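Pledumgate Two-Arm Bench
Set-up Guide, Part 5: Comparing Finger Sets on Belt and Garment Tasks

Document 2203. Revised 10 Aug 2022. Prepared by Elli Kettunen; checked by Kimutai Rugemalira.

5.1 Purpose

Use this procedure to compare two finger sets on the same arms with the same garment. The belt task is used for acceptance at the Galville and Simiyu benches. It loads the fingertips with soft fabric, braid, leather and metal within a short travel, and it shows up poor tip alignment sooner than block or peg tasks do.

5.2 Before you start

Complete Part 4 (arm homing and gripper zero) on both arms. Do not carry zero values over from the previous finger set.

CAUTION: Keep hands off the table while either arm is enabled. Press the stop button before you reach in to straighten the garment.

5.3 Placing the garment

1. Disable both arms.
2. Lay the garment flat on the table with the waistband toward the arms and the legs pointing to the back.
3. Smooth the waistband from the center outward. Leave the legs as they fall.
4. Check that the gripper cables have enough slack for full wrist rotation. Slack may rest on the table but must not lie under the fabric.
5. Enable the left arm, then the right arm.
6. Bring both grippers over the waistband with the fingers pointing down.
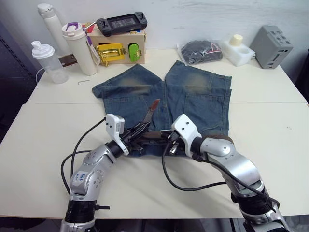
Figure 5-1. Both grippers at the waistband, denim shorts on the table.

Note: Items stored along the back of the table may stay there if they are outside the programmed reach. Confirm this with a slow pass before the first run on any new table.

5.4 Wrist camera check

1. Open the wrist view for the arm that will handle the buckle.
2. Move the gripper in until the buckle is near the middle of the view.
3. Set focus on the buckle, then lock it. Auto focus will hunt between the fingers and the fabric.
4. Set exposure on the denim. If the metal washes out, lower the exposure one step at a time until the edge of the buckle can be followed all the way along.
5. Close the fingers without an object and confirm that both tips stay in view through the full stroke.

If one tip leaves the view, loosen the camera bracket, correct the angle and repeat from step 2.

5.5 Buckle grasp

The preferred grasp is on the leather tab at the base of the buckle, with the tips just below the prong. A grasp on the buckle bar alone is recorded as a partial.

1. Approach with the fingers open and parallel to the tab.
2. Close at the low force setting until contact is reported.
3. Hold for 5 seconds.

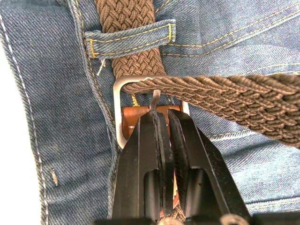

Watch the tail of the belt during the hold. A braided belt has some stretch, and a tail that lies across the finger path can ride up between the tips on the next approach. Move it aside with the other arm before you repeat the grasp.

4. Raise to the working force setting and lift 2 mm.
5. Lower, open, and back away in a straight line.
6. Record the result as full, partial or miss.

CAUTION: Do not rotate the wrist while the prong is between the tips. Side load on the prong can chip the grip pads.

5.6 Comparing the sets

Run 200 grasps with each finger set. Use the same belt and garment for both, and the same operator where possible. Change the fingers only after a complete run. Inspect the pads at the halfway point and enter any wear in the log, even if the results have not changed.

Comparison logs go to Peninah Athumani at Valtstead. Include the force settings, the camera exposure value and the pad part number. Logs without a pad part number will be returned.

5.7 Common faults

Fabric picked up with the tab: approach height is too low. Raise it and repeat the zero check.

Contact reported before the tips meet the tab: belt loop or seam in the finger path. Shift the garment with the arms disabled.

Tips close unevenly: finger screws not tightened in sequence. See Part 3.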